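Home | Projects | Year 2 | Workshops | Library | Contact

White on White: Looking at Pale Objects in a Small Still Life
Project report, Foundation Studies, Rakena Building

Background

The brief for this unit was to choose one narrow problem in observational drawing and stay with it until the end of term in December. I picked white objects. In the first workshop we had drawn a mixed table of fruit, bottles and cloth, and I noticed that I had left every white thing as blank paper with a line round it. My tutor group made the same comment at the first review, so it seemed a fair thing to work on.

The aim was to draw white things using tone only, and to find out how much of what I was drawing was the object and how much was shadow.

Materials

I used cartridge paper at 200 gsm, 2 grades of pencil (HB and 4B), and a putty rubber. I tried the Dandetti charcoal sticks from the shop downstairs but they were too dark for this subject and I gave up on them after one sheet. Everything I drew was white or nearly white: trays, bowls, a few small blocks. I looked for plain shapes because I did not want pattern or lettering to help me.

Setting up

The first set-ups were on a white sheet with a white board behind, and they were too hard. The edges disappeared and I ended up guessing. Moving to a brownish-grey background made a large difference, as the outline of each thing could be read against it and I could spend the time on what happened inside the outline.

A tray stood up on its side worked well as a second background. It gives a flat white area for a shadow to fall on, and its raised lip catches the light, so there is a bright line to compare everything else with. 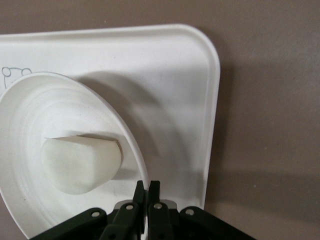
Words and drawings by the author, second-year student, Hudorer College of Art

The bowl was the most difficult thing in the whole project. It is wide and shallow, and the inside goes down in ridges towards the middle. Each ridge has a light side and a slightly darker side, but the difference is very small. In my first attempts I drew the ridges as hard lines and the bowl looked like a target. Later I left the lines out and only put in the shading where the curves turned, which was closer.

The rounded block in the bowl has a matt surface, and the darker part is low on the right. I found this easier than the ridges. The shadow of the bowl on the tray was easier again, and it is much darker than anything in the bowl. I had been making the insides of things too dark, and comparing them with that shadow put me right.

There are also smudges and scuffs on the tray, and a bit of pencil drawing with rounded loops like the ears of a cartoon animal. I left the pencil drawing out of my studies. The scuffs I kept in some and not in others. The ones with scuffs look more like a tray.

Results

I made almost 20 studies and put 5 in the final folder. The later ones have a wider range of greys and fewer outlines. The ellipses are still weak - the far side of the bowl is too pointed in three of them - and I would start with measured ellipses next time.

Recent projects
Folding chairs in perspective
Civent Lane: a street in ink
Paper bags, lit from the left
Printing with card offcuts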